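Rinda Support > Manuals > Hand-Held Gripper > Section 2: Faults and Safety

Home | Manuals | Spare Parts | Service Notices | Contact

Section 2. Grip Faults and Dropped Objects

This section applies to the Rinda hand-held gripper when it is used to record pick-and-place work in homes and furnished rooms. It replaces the earlier text on grip faults issued in November. Operators must read it in full before returning a gripper to use after fault code 121.

Fault code 121 is shown when the position of the fingers no longer agrees with the position of the trigger. The usual causes are a worn finger pad, a loose linkage screw, or loose fabric caught between a finger and the body. The fault may appear while an object is being held. In that case the holding force can fall without further warning, and the object may slip or drop.

2.1 What to do when the fault appears

1. Stop moving. Keep the trigger where it is and do not squeeze harder.
2. Place your free hand under the object and take its weight.
3. Lower the gripper and the object together to the nearest flat, stable surface. A seat cushion is not a stable surface for this purpose.
4. Release the trigger slowly. If the fingers do not open, do not pull the object out. Go to 2.3.
5. End the recording and mark it as faulted. Do not delete it. The service desk uses faulted recordings to find the cause.
6. Switch the gripper off at the handle and wait 30 seconds before handling the fingers.

CAUTION: Keep your face and your free hand clear of the space between the fingers at all times. The fingers can close suddenly when the linkage comes free.

2.2 Objects that need extra care

Books are a frequent source of this fault. A hardcover book held upright can spread at the top while it is gripped lower down, and the covers then press unevenly on the finger pads. A book that leans during the hold should be set down and gripped again.
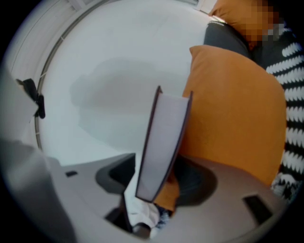

Soft Furnishings and Loose Fabric

Cushions, knitted covers, curtains and small cloths may be drawn into the linkage when the gripper is worked close to them. Before each recording in a furnished room:

1. Look along the path the gripper will take, including the area below the object.
2. Move loose cloth out of that path. If the task requires the cloth to stay, plan an approach that keeps the fingers clear of it.
3. Keep the gripper away from curtain clips and rails. A clip that catches on a finger can bend the linkage arm.
4. Open and close the fingers once in clear space and listen for scraping.

NOTE: The wide-angle camera makes straight edges look curved and can make near objects hard to judge by distance. Do not rely on the recorded view to decide whether a finger is clear of fabric. Look at the gripper directly.

2.3 Freeing a jammed finger

This work must be done with the gripper switched off and the battery removed.

1. Rest the gripper on a table with the fingers pointing away from you.
2. Support the trapped object so that it cannot fall.
3. Turn the linkage release with the supplied key until the finger moves freely.
4. Remove the object, followed by any thread or cloth. Do not use a knife or scissors near the finger pads.
5. Inspect both pads. Replace them as a pair if either one is torn, shiny or lifting at the edge.
6. Tighten the linkage release, refit the battery, and run the finger check from the Start menu.

WARNING: Do not return the gripper to use if the finger check fails. Attach a red tag and send the unit to the service desk.

2.4 Reporting

A report is required for every occurrence of code 121, including those that clear without action. The report must give the unit number, the object being held, the material of any fabric near the fingers, and whether the object was dropped. Operators working under the Edance agreement should send a second copy to their site lead.

If the same unit shows the code twice in one working day, it must be withdrawn - even if the finger check passes both times.

Questions about this section should be addressed to Hajar Ait Ali, Product Safety.

Last revised: Dec 14, 2025

Related sections
Section 1: Unpacking and First Check
Section 3: Changing Finger Pads
Section 4: Battery Care and Storage
Service Notice: Linkage Screws on Volstead Handles
Service Notice: Oprea Carrying Case Latch

Contact the service desk | Copyright Rinda | Back to top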